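¿Por qué frena un coche cuando pisas un pedal?

¡Hola otra vez! Soy Panagiotis Rallis y me paso el día con las manos llenas de grasa en el taller Naylor, en Dadham. En marzo una clase entera vino a verme y me hicieron tantas preguntas sobre los frenos que prometí escribir la respuesta con calma (he tardado un poquito, lo sé).

Empiezo por lo que más les sorprendió: el pedal no está atado a las ruedas con una cuerda. Entre tu pie y la rueda hay un líquido. Se llama líquido de frenos y va metido en unos tubos finos que recorren el coche por debajo.

El truco del líquido

Coge dos jeringuillas sin aguja, llénalas de agua y únelas con un tubito. Empuja una. ¡La otra se mueve sola! El agua casi no se puede aplastar, así que el empujón pasa de un lado al otro. En el coche pasa lo mismo: pisas, el líquido empuja y, junto a la rueda, unas piezas llamadas pastillas aprietan un disco de metal que gira con ella.

Yo hago la prueba en una mesa grande cubierta con una tela, y vosotros podéis hacer igual, que siempre se escapa algo de agua.
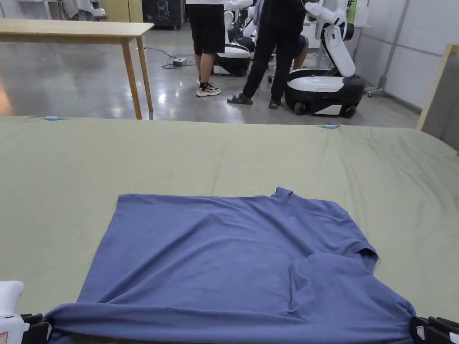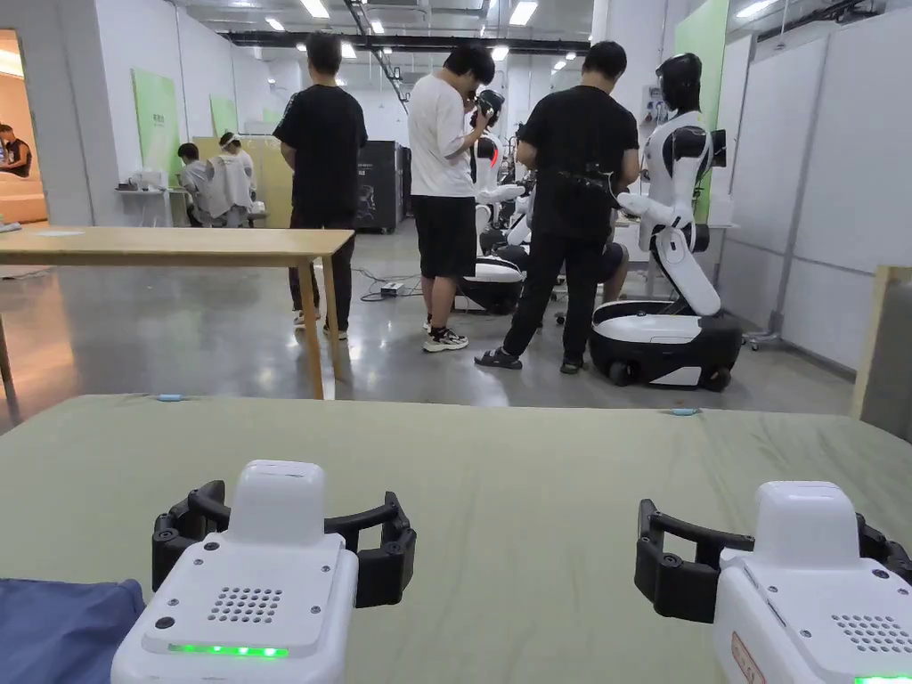
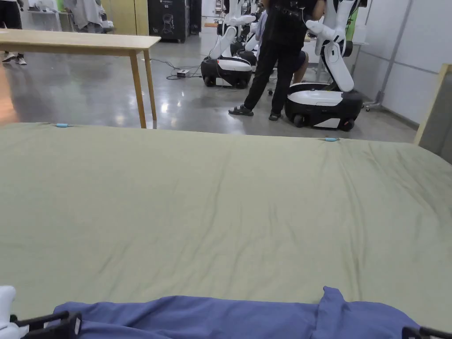
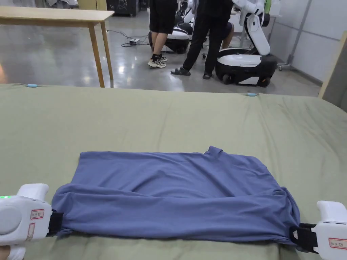 ¿Y adónde va la velocidad?

Se convierte en calor. Frótate las manos muy deprisa y lo notarás enseguida. Los discos se calientan muchísimo más que tus manos, y por eso muchos llevan agujeritos o ranuras para que entre el aire. ¡Nunca toques un disco después de un viaje!

Las pastillas se van gastando, igual que una goma de borrar. La furgoneta que reparte el pan en Nastwood vino con las suyas finísimas, y eso que solo había hecho 3.015 kilómetros desde la última revisión. Claro, baja cuestas todo el día y para en más de 25 portales.

El enemigo: las burbujas

Si entra aire en los tubos, el pedal se pone blando como una esponja. El aire sí se aplasta, y parte del empujón se pierde por el camino. Para sacarlo hacemos una cosa que se llama purgar: una persona pisa el pedal y otra abre un tornillito junto a la rueda para que salgan las burbujas.

Puedes comprobarlo con las jeringuillas. Deja una burbuja gorda dentro y vuelve a empujar. ¿A que ahora cuesta más mover la otra?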